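打印 | 用电子邮件发送给朋友

2019年11月11日 星期一 阴转小雨

今天本来打算下班回来什么都不干的,结果一进门就想起那箱筹码,想起来就坐不住了(我这个人就是这样,心里有一件东西没归位,饭都吃不香)。上周末在Mestdale那边打完牌回来,散局的时候太晚,大家都困得东倒西歪,筹码是一把一把胡乱塞回去的,扑克牌也是随手一扔,箱子扣都差点扣不上。我拎着它走了一路,里面哗啦哗啦响,听得我心疼。

这箱子是四月份买的,在Horkero的清仓角落里翻出来的,标价266,我站在那里犹豫了老半天。买之前我也就是拿家里一堆旧纽扣当筹码玩,跟朋友们说“红的算五块,黑的算十块”,玩到一半总有人耍赖说自己那颗是深红不是黑!所以后来一咬牙就买了。铝边,里面黑色的,盖子一掀开,立在那儿还挺有派头。反正我每次打开都要自己先欣赏一会儿,再假装很随意地把它推到桌子中间。 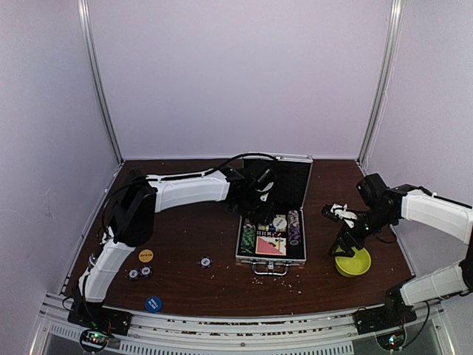

说回收拾。我的老办法是先把散在外面的全部摊到桌上,一个一个看,再按颜色往回放。中间最好有个碗或者盘子,零碎的先丢进去,免得滚到地上。上次就有一枚滚到冰箱底下去了,我拿着晾衣架趴在地上捅了半天,捅出来一枚筹码、两根皮筋、还有一粒不知道哪一年的花生,气得我想笑。后来我就学乖了,桌上一定先摆个容器,哪怕只是借用一下吃水果的碗。

外面这时候开始下雨,雨点打在窗台上,我放了点音乐,慢慢弄,还挺享受的。我妈以前老说我小时候收拾书包要收拾一个钟头,其实哪是在收拾呀,就是在玩里面的东西。现在看来一点没变,一枚筹码拿在手里翻来翻去,听它们叠在一起咔哒咔哒的声音,十分钟就没了。

最麻烦的是写着字的那几枚。普通筹码按颜色归队就行,一卷一卷躺下去,很乖。可是小盲大盲那种牌子,尺寸好像跟别的都不太一样(也可能是我的错觉),放哪一格都别扭,塞在筹码卷旁边会翘起来,压在扑克牌上面又怕把盒子压坏。我试过单独给它们找个小布袋,袋子倒是挺好看,就是用了两次就不知道丢哪儿去了,到现在也没找到。

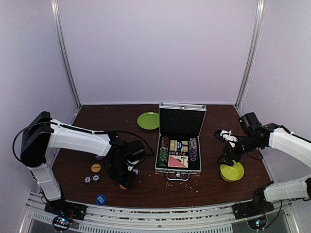
扑克牌我坚持放中间。道理我也说不清楚,就是觉得筹码在两边,牌在中间,打开的时候看着舒服。有一阵子我换过摆法,把牌全挪到一头去,结果箱子拎起来一头重一头轻,走路老磕我的膝盖,当天晚上就又换回来了。中间那几盒牌其实我最常用的只有一副,另外的基本是摆设,但是让我拿出来我又舍不得,空出来的那个格子看着太凄凉了。

盘子也顺便说一句。打牌的时候我喜欢拿个盘子放零食,瓜子啊,饼干啊,大家边吃边玩,然后第二天筹码上就全是油,摸着黏黏的。有一回我实在看不下去,拿湿布一枚一枚擦,擦完铺在毛巾上晾,铺了满满一沙发,连坐的地方都没了,我只好端着碗站着吃面。从那以后我就立了规矩:盘子归盘子,筹码归筹码,吃东西的手不许碰牌!(规矩维持了一局不到,下一局我自己第一个破的。)

哦对了,中间还接了个电话,是Phillips打来的,那家修窗户的,说明天下午来看我厨房那扇关不严的窗。我跟他们约这件事约了多久了呀,从还穿短袖的时候就开始约。挂了电话回来,忘了刚才理到哪一卷,又从头看了一遍。所以说人真的不能一心二用。
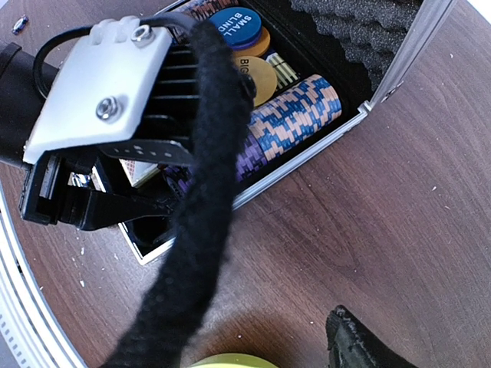
大盲、小盲和散筹码,箱子还敞着。

蓝的那一卷我特别喜欢,花纹碎碎的,像小时候外婆家浴室里的马赛克。紫色也好看,不过每次打牌紫色总是到不了我手里,我一般是坐在那里看着别人把紫色一摞一摞往前推,自己守着面前那点可怜的小面额,嘴上还要说“不急不急,慢慢来”。上次最惨,最后只剩7枚,还跟人家叫板,一把全没了,回来的路上一直在想那手牌到底该不该跟。现在写下来又想了一遍,我觉得还是该跟。

收完以后我又拿小刷子把盒子缝里的渣渣刷了刷,黑色的内里特别显脏,一点点白屑都看得清清楚楚。盖子里那层凹凹凸凸的海绵更烦人,灰落进去根本刷不出来,得用胶带一点一点粘。我粘到一半就没耐心了,心想反正扣上也看不见,哈哈。

下次打牌定在月底,地方还没定,有人提议去Meso楼上那间小茶室,说包一个晚上最多41块,还送一壶茶。我是愿意的,就是拎着箱子爬楼梯这件事想想就手酸。要是坐612路过去,下车还得走一段,下雨天就更不想动了。再说吧,到时候看看谁有车,蹭一下。

不写了,水开了,去泡脚。明天记得早点回来等修窗户的,还要买皮筋。

打印 | 用电子邮件发送给朋友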